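Sort the Candy Before the Doorbell Rings

Birutė Urbonaitė argued in the Clindeck neighborhood newsletter that Halloween candy should go into one large bowl, mixed, and be handed out by feel. Her case is speed. I have used both methods over several years and I think she is measuring the wrong part of the evening.

A mixed bowl is fast for the first hour. After that the contents separate by size. Small wrapped pieces work down to the bottom, flat packets ride on top, and whoever is at the door begins to dig. Digging is slow. It also puts a hand on every piece in the bowl, and some parents notice. The child with a nut allergy gets the slowest service of all, with the adult turning over wrappers under a porch light to find something safe.

Sorting moves that work to a table at four in the afternoon, in good light, with nobody waiting. The equipment is cheap. Two plastic pails with handles and one open bowl will cover a normal street. Chocolate goes in one pail, bars and larger packages in the other, and fruit candy in the bowl. The handles matter more than the color, although two colors do save a second look. 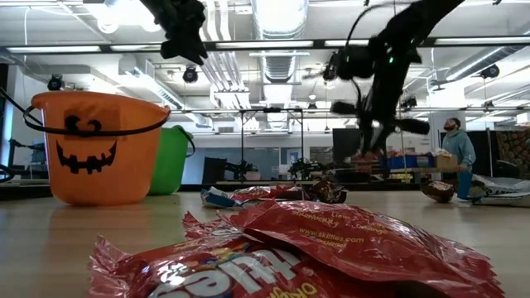 The large outer bags are the usual source of trouble. People tear them across the top, pour out half, and leave the rest inside for later. A half-full bag takes up more table than a full one, slides when bumped, and hides whatever is under it. I open one bag, empty it completely, flatten it, and move it off the work surface before opening the next. If the ingredient list is printed only on the outer bag, cut out that panel and keep it by the door.

Aušra Juška, who ran the table at the Ayala Street party, objected that sorting by type leaves the pails uneven. She is correct. Her party went through 2000 pieces, and the chocolate ran out well before the fruit candy did. Mixing would not have produced more chocolate. It would have delayed the discovery. With separate containers the shortage was visible early enough for someone to go and buy another 225 bars.

Fill level is the other point on which I disagree with common practice. A pail filled to the rim spills when the handle swings. I stop two inches short and keep the surplus on the table, laid out flat by kind, so that refilling takes one motion and the stock can be judged at a glance.

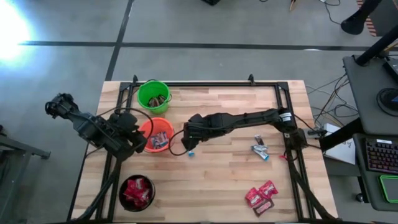
Green and orange buckets on the left with a black bowl of red packets, and loose bars and packets still to the right.

I will concede one case to Birutė. A house that expects a dozen children does not need any of this, and a salad bowl is fine. On a street that expects several hundred, the sorting should be finished before dusk, and the empty bags should be in the trash by then too.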